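Zwei Finger für ein Handtuch

In einer Gemeinschaftswerkstatt in Wirham entsteht seit dem letzten Winter ein Paar Greifer, das Wäsche falten lernen soll. Ein Besuch bei Leuten, die sich viel Zeit nehmen.

Die Werkstatt liegt über einer ehemaligen Druckerei, und wer hinauf will, muss zuerst an den Fahrrädern vorbei. Im Dezember, als ich zum ersten Mal kam, war die Heizung ausgefallen. Die Mitglieder arbeiteten in Mänteln, und auf der Drehbank stand eine Kanne Tee. Ich hatte einen Roboter erwartet, etwas Großes mit Gelenken. Man zeigte mir eine Kiste mit schwarzen Hebeln, Schrauben und kleinen Messingbuchsen.

Das Projekt trägt den Namen Grerkent. Woher er kommt, konnte mir keiner im Raum mit Sicherheit erklären; er stand schon auf der ersten Zeichnung und ist geblieben. Das Ziel ist leicht zu beschreiben: Eine Maschine soll ein Handtuch so zusammenlegen, wie es ein Mensch am Küchentisch tut. Dafür braucht sie zwei Hände, und diese Hände werden zuerst von Menschen geführt. Man hält den Greifer am Griff, schließt die Finger, hebt eine Kante und legt sie um. Die Bewegung wird aufgezeichnet. Später soll ein Arm sie nachmachen.

Stoff ist für Maschinen ein unangenehmes Material. Ein Becher behält seine Form, wenn man ihn anfasst, ein Handtuch hat nach jedem Griff eine andere. Am Anfang rutschten die Finger über das Gewebe hinweg oder sie nahmen zu viel davon, zwei Lagen statt einer. Die erste Fassung der Fingerkuppen war glatt und rund. Sie liegt heute in einer Schublade, zusammen mit elf anderen Versuchen, denn bis zum jetzigen Stand waren es 12 Fassungen. Die letzte ist flach und rechteckig und trägt innen eine dünne Auflage, von der man sich mehr Halt verspricht.
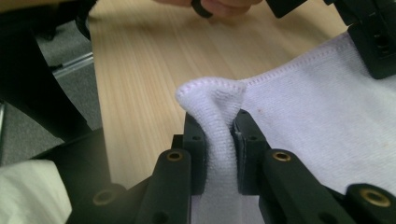

Am schwierigsten ist der Moment, in dem aus einer ebenen Fläche eine Falte werden muss. Die Finger kommen von beiden Seiten, drücken ein wenig nach unten und schieben den Stoff zwischen sich in die Höhe. Drückt man zu stark, so bleiben sie auf der Tischplatte hängen. Drückt man zu schwach, so schließen sie sich in der Luft. Ich durfte es selbst probieren und brauchte beschämend lange, bis ich die Kante einmal richtig hatte. Die geübten Mitglieder machen es in einer ruhigen Bewegung, bei der das Handgelenk fast still bleibt.

Ein zweiter Greifer hilft dabei am anderen Ende. Diese Arbeitsteilung kennt jeder, der schon einmal ein Leintuch zusammengelegt hat: Eine Hand hält, die andere zieht. Für die Aufzeichnung müssen beide Hände zeitlich genau zusammenpassen, und daran hat die Gruppe den ganzen Januar gearbeitet. Der Fehler lag am Ende in einem Stecker.

Bei meinem zweiten Besuch waren 187 Durchgänge gespeichert. Davon hatte die Gruppe 163 für brauchbar erklärt, die übrigen wurden gelöscht. Gelöscht wird streng: Eine Ecke, die verrutscht und heimlich mit der freien Hand zurechtgezupft wird, zählt nicht. Bis zum Sommer sollen es 400 werden, und danach kommt der Arm aus dem Keller, ein gebrauchtes Gerät aus einer Auflösung in Soralville, das bisher nur winken kann.

Die Konstruktion der Gelenke geht auf einen älteren Entwurf zurück, den man in der Werkstatt einfach »die Brynjólfsdóttir« nennt. Der Name steht auf dem Ordner mit den Plänen, und der Ordner ist dick. Das Prinzip sind zwei Hebelpaare, die sich gegenläufig bewegen, sodass die Kuppen beim Schließen möglichst parallel bleiben. In den Bohrungen sitzen Buchsen aus Messing. Früher lief dort Kunststoff auf Stahl, und nach einigen Wochen hatten die Finger so viel Spiel, dass man es hören konnte.

Ich habe gefragt, ob man nicht einen fertigen Greifer kaufen könnte. Die Antwort war freundlich und ziemlich lang. Gekauft hätte man ihn wohl schneller, aber reparieren müsste man ihn trotzdem, und dann in einem Gehäuse, das ein anderer verschraubt hat. Außerdem baut man hier gern. Das sagte man mir erst später, auf der Treppe.

Als Nächstes sind Geschirrtücher an der Reihe. Sie sind dünner als Frottee, und die Gruppe rechnet damit, dass die Kuppen dafür noch einmal geändert werden müssen. Das Material für die dreizehnte Fassung liegt schon neben der Fräse.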